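Course Notes, Unit 6: Looking After a Tabletop Cell
Handling and Manipulation Lab, Eltholm Technical Institute

These notes go with the afternoon session on the two-arm Zarnau cell. Read them before you come in. Thịnh Ninh will be running the bench and he can tell.

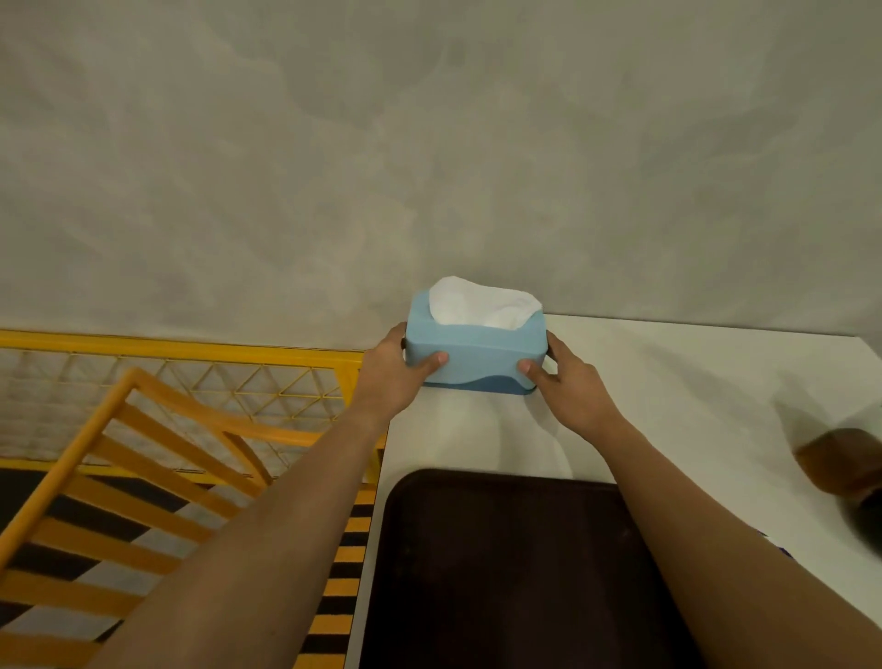
Most of what goes wrong with a tabletop cell is dull. Students arrive hoping for a controller fault and spend the afternoon with a hex key. Last term's groups logged their stoppages, and the top entries were a bolt, a cable and a table somebody had leaned on. Plan your time accordingly.

6.1 Before power

Walk the cell with the power off and the key in your pocket. Your pocket, please. Kalevi Lindqvist once gave an entire group a very quiet talk on this subject and I would like to spare you the sequel.

Check the table first. Push each corner down with a flat hand. If it rocks, fix the foot before you do anything else, as every position you teach today is measured from that surface. Then the arm bases: four bolts each, paint marks lined up. A broken paint mark means the bolt has moved, even if it feels tight to you.

Follow each cable from the base to the wrist. You are looking for shine on the jacket, which is where it has been rubbing, and for the tape that a previous group put over the shine. Remove the tape. Report the cable.

6.2 Finger pads

The pads on the Zarnau grippers are soft, grippy and in love with dust. Wipe them with a lint-free cloth and a little isopropyl alcohol, then give them a minute to dry. Do not use the orange hand cleaner by the sink. It leaves a film, and the film has excellent opinions about dropping things.

Replace both pads on a gripper together. A new pad facing an old one closes off center, and you will spend an hour adjusting software to correct for a piece of rubber. Spares are in the drawer marked Okitz, which contains nothing made by Okitz.

6.3 Homing and zero

Home the left arm, then the right. Doing both at once is allowed by the software and frowned on by me. With both arms at home, read the joint counts from the service page. The left shoulder should read 2,485. If it is off by more than 10 counts, home again; if it is still off, stop and write it down. Please don't "correct" it in the settings. Somebody did this in December and we were finding the results well after the holidays.

6.4 The squeeze problem

Two-handed lifts are where this cell earns its reputation. Each arm, on its own, is perfectly sensible. Ask them to hold one light carton between them and they behave like two people moving a sofa.

Each controller tries to reach its own target. If the targets are slightly too close together, the arms push against each other through the carton, and a thin-walled carton loses that argument. Too far apart, and it slides out at the bottom. The usual cure is to let one arm lead on position and set the other to hold a steady force.

Set-up for the exercise:

Speed limit at 70 percent for the approach. Once both arms are in contact, drop it until you are bored.
Left arm leads. Right arm in force mode.
Close from the short ends, level, at the same height on both sides.
Hold before lifting and watch the force readout settle. If it hunts up and down, lower the gain on the right arm and try again.
Lift a finger's width, hold, put it down. That is the whole exercise. Nothing goes over anyone's head.

Santeri Partanen's rule for force settings is to start at the value that drops the box and work upward. Starting high is quicker, and flatter.

6.5 The logbook

Write down what you saw, then what you did, on separate lines. "Fixed gripper" tells the next group nothing except that you were pleased with yourself. "Right gripper slow to open, cleaned slide, opens normally, 100 cycles without fault" is a good entry. Sign it legibly. Vilho Suominen reads the book every week and has started underlining.

For the session, bring closed shoes, a pencil and your completed sheet from Unit 5. Long sleeves get rolled up. Read Chapter 4 of the Ojala manual as far as the section on force mode; the diagram at the end of it is printed upside down, and the errata sheet is taped inside the cabinet door.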